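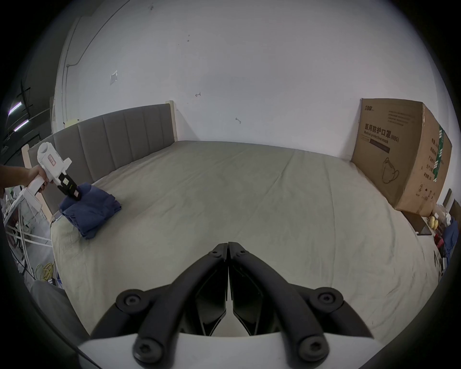 My brother-in-law Paavo Eskola believes any bed can be made in under a minute, and he told me this while standing in the doorway of our new bedroom in Wudton with a sandwich. I'd been at it since lunch. It was August, the windows were painted shut, and the only thing I'd managed was the gray fitted sheet, which had come off at one corner every time I got the opposite one on.

"Diagonals," he said. "You've got to pull on the diagonals."

I asked if he'd like to pull on them himself and he said he had mayonnaise on his hands.

So I moved on to folding. I'm a bad folder, always have been. My mother could turn a tablecloth into something the size of a paperback, and I get a lump with one corner hanging out like a tongue. I did the navy-blue thing first, up by the headboard, and it came out exactly like that. I left it. Let him look at it!

The big box against the wall said N95 on it, medical protective masks, and it did not have masks in it, because I'd gotten it empty from Naveen Kushwaha at the pharmacy when we ran out of real moving boxes. It had been through two apartments already. Somewhere in the bottom of it was the letter from Solanki Street, the one from the landlord saying he would return our deposit of $1,000 if I could produce the key to the mailbox. Number 276, a tiny brass key, smaller than my thumbnail. I'd sworn up and down that we never got one.

"Did you look in the box?" Paavo said.

"It's winter coats."

"Did you look in the coats?"

I hadn't looked in the coats. I wasn't about to tell him that, so I went back to the navy cloth and shook it out to fold it over again, properly this time, in thirds, the way my mother did. Something hit the headboard with a click and dropped down behind the mattress.

We both heard it. Paavo put the sandwich down on the windowsill, wiped his hands on his pants and got on the floor without a word, all six feet of him, and stuck his arm under the bed up to the shoulder.

"Well?" I said.

"Button," he said. He held it up. Big, black, four holes.

I sat down on the sheet and the corner popped off behind me. I laughed so hard I had to lie back, and then he started too, still on the floor with dust all down his sleeve.

"What's it off of?" he said, when he could talk.

I turned it over a couple of times. I knew that button. It was off my green coat, the long one, the one with the hole in the pocket where everything goes down into the lining.

"Paavo," I said, "help me tip the box over."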